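Play Kitchen Lending Sets – Progress Report to the Findow Fund
Prepared by Liam Gallagher, Viltholm Family Resource Center
29 Jul 2023

Dear Enda Mac Carthaigh,

We're past the halfway point of the grant and I'm really happy with where the play kitchen sets have ended up. The last report was mostly shopping lists and apologies for slow deliveries, so it's a pleasure to send you one with actual toys in it!

What is in a set now

We wanted families to be able to borrow a kitchen that feels like one – something to cook with, something to cook, and something to eat it from. The plate and bowl come first when we lay a set out, then the pretend food, then the colander and the cup. The toaster oven goes on the right, where there is room for it. Our color choices settled down as well, and the pale greens and blues look lovely together on a white table. The ketchup bottle is the bright spot, in red with a white cap, and it makes a fine dinner with or without the rest of the food. 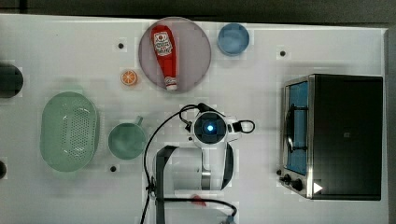 Lending so far

Sets and single pieces have gone out 1163 times since we opened the shelf in November. That is well above what I wrote in the application, and the Coetzee Street branch accounts for a big share of it. Families there tend to borrow for the full 3 weeks and then put their names straight back on the list (we love this, though it does make the list long).

The plates and bowls are the easiest part of the whole project. They stack, they wipe clean, and they go back on the shelf the same day. Food pieces are harder. Two orange slices have gone missing and we have bought replacements out of the small parts line. Parents have been very good about looking under couches.

Layout and table work

Most of our time this quarter went into how a set is arranged for a play session. We had been putting everything in one pile and letting the children sort it out, which was cheerful but meant the small pieces vanished under the big ones. Now the ketchup goes on the plate, the bowl sits to the right of it and the orange slice goes to the left.
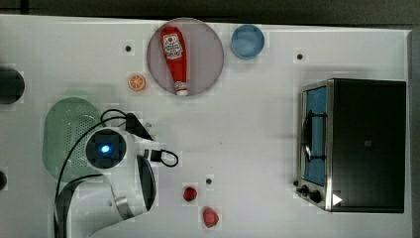
The colander was the piece I worried about when we ordered, as it takes up a lot of space in the tote. I was wrong about that one. Children strain everything through it, including socks, and the Clirkix totes we switched to in the spring hold it without a struggle.

Still to do

Two totes need new lids. The contents cards need reprinting in a larger size, and I'd like to add a second cup to each set so that siblings can pour for each other. All of this fits inside the current budget. I'll send the receipts with the fall report, along with the borrowing figures split by branch as you asked.

With many thanks,
Liam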